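Session 4 notes: who does the sorting now?

Work and Machines, evening section. Notes by Amna Virk, tidied up after class, 3 June 2020

Okay, so these are longer than usual, because several of you wrote to say the call kept dropping out during the second half. I've put in what I said, plus a few things I meant to say and ran out of time for (the pay stuff especially). Read it before you start on the Dralley worksheet, please!

Where we were. Last time we talked about the packing hall at Jalberg and how the word "replace" gets thrown around as if a job were one solid lump. Nearly every job is a bundle of tasks. Some of them you'd happily hand over tomorrow, some you'd fight for, and a whole lot of them aren't written down anywhere. When a robot comes in, it takes a few tasks out of the bundle and usually drops a couple of new ones in. The interesting part is who gets the new ones, and whether anybody adjusts their pay or their hours for it.

Sorting is my favorite case, and I'll admit I'm biased, I sorted returned goods for 2 summers when I was a student and I can still feel it in my neck. You take a mixed heap of stuff, you pick something up, you decide what it is, you put it where it goes. Sounds like nothing. But think about how much you do with your hands without noticing! You nudge a piece away from its neighbor before you grab it. You turn it over because it landed upside down. You feel that two pieces are still stuck together and pull them apart. A machine has to get every bit of that from somewhere, and a lot of the time it gets it from somebody's patience.

Toy bricks are a nice way to think about this, because we've all handled them and they come in clear colors with shapes that are just annoying enough.
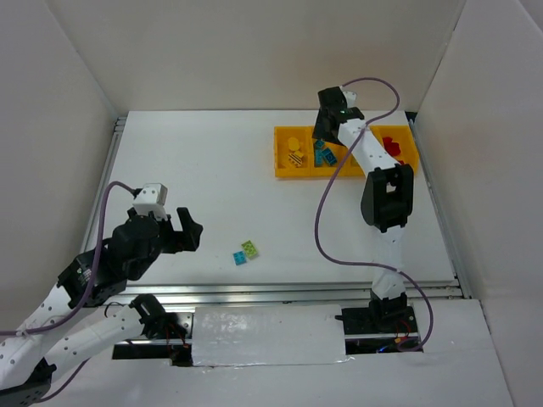
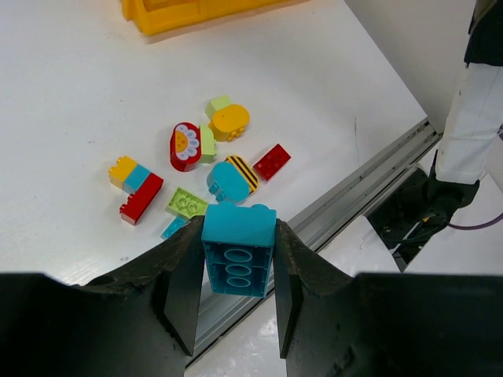 Now go back to the bundle idea and ask what's left for the person. I asked the class this and got "nothing" from one half and "everything except the picking" from the other, and I think the second half was closer, though I'd have liked more arguing. Let me go through what came up.

Setting up. Someone decides what the categories are. By color? By shape? What happens to a piece that has two colors on it? A person at a sorting table makes up a rule on the spot and tells the next person over. With a robot, the rule has to be settled ahead of time or somebody has to be called over when it comes up. At Pylypenko, the parts recycler I keep going on about, the crew had a shared habit of tossing odd pieces into a shoebox and dealing with them before lunch. When the arms went in last February, the shoebox wasn't in anybody's plan, and for a while the odd pieces just went around again.

Watching. This one is sneaky. Standing next to a machine in case it needs you looks like rest from the outside, and people who do it will tell you it's more tiring than the sorting was. You can't drift off and you can't get into a rhythm either. Ketill Bach, our guest in session 2, put it better than I can: he said his hands got a holiday and his head got a second shift. (Somebody asked whether he'd go back to doing it by hand. He said in the mornings, yes.)

Fixing. A dropped piece, a jam, a cable that needs a look. In the best setups the people on the floor are trained to do the small fixes themselves, and get paid for knowing how. In the worst ones they have to phone a technician and wait, and then their numbers for the day look bad. Same machine in both cases! Please hang on to that, it's the main thing I want you to take into the worksheet.

Teaching. A lot of robots learn a task from people showing it to them, over and over. So ask yourself who's doing the showing, and whether it's counted as skilled work. At Flustitico they asked the sorters to do it, and one crew recorded around 2,000 picks. It went in the books as "other duties." I have strong feelings about that and I'll spare you, you heard them in class.

A word on pay, since that's where I got cut off. Jalberg gave its 18 sorters a new job title and left the rate alone. Their argument was that the work had gotten lighter. The sorters' argument was that they were now responsible for expensive equipment on top of the old targets. Both of those can be true, and I'd like you to practice holding them both in your head before you pick a side. If you've worked somewhere that changed like this, your own story is very welcome in the discussion thread (leave names out, please).

For next time

Read the Dralley handout, all of it, including the shift table at the back that everybody skips.

Pick a job you've done yourself and spend 20 minutes writing down every task in it, even the silly ones. Wiping the table counts. So does knowing who to ask.

Mark the tasks you'd hand to a machine, then write down who would have to look after the machine and when in their day they'd do it.

Bring the list with you, messy is fine. We'll swap in pairs and try to find the tasks the other person forgot. Ketill is joining us again for the first part of the session, so if you had a question for him and the call ate it, send it to me and I'll pass it along.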